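Why Do We Sort Our Toys?

Hi, I'm Sugeng Tambunan, and I write the Wonder Page for kids who ask "why" before breakfast. One reader wrote to me with a really good one: why do grown-ups always want toys sorted? Can't everything just go in one big heap?

Well, I love a big heap. I had one under my bed when I was little, and I once lost a shoe in it for a whole summer! But your brain likes groups. When things that go together sit together, your eyes don't have to check every single toy to find the one you want.

Picking your groups

A group is any bunch of things that are the same in some way. You could sort by color, by shape, by size, or by what the toy does (bath toys here, bouncing toys there). None of those is the right answer -- you get to choose.

Color is a fun one to start with, as bright colors jump out at you. Shape works too. A duck has a head and a beak, and a ball is round all over, so you can tell them apart even if they're both yellow.

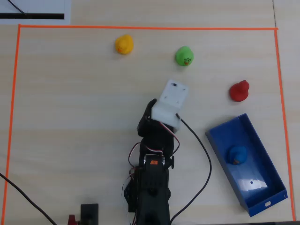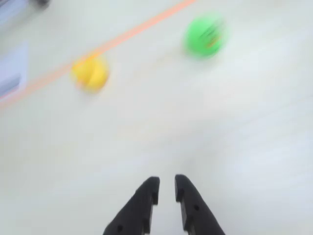

Now try it yourself

You'll need a few small toys, a tray or a box, and some tape if a grown-up says it's okay to stick it down.

1. Make a big rectangle with the tape. That's your sorting spot.
2. Put your toys inside it, all mixed up.
3. Choose a rule and say it out loud, like "only blue things go in the tray."
4. Pop the toys that fit your rule into the tray. Leave the others where they are.
5. Tip everything back out and choose a new rule.

What if a toy fits two groups? A blue duck could go with the blue things or with the ducks. I get stuck on that one too! You can pick one group, or make a brand-new one called "blue ducks" -- even if only one duck lives there.

Next time I'll answer a question about why some balls bounce higher than others. Bring a ball!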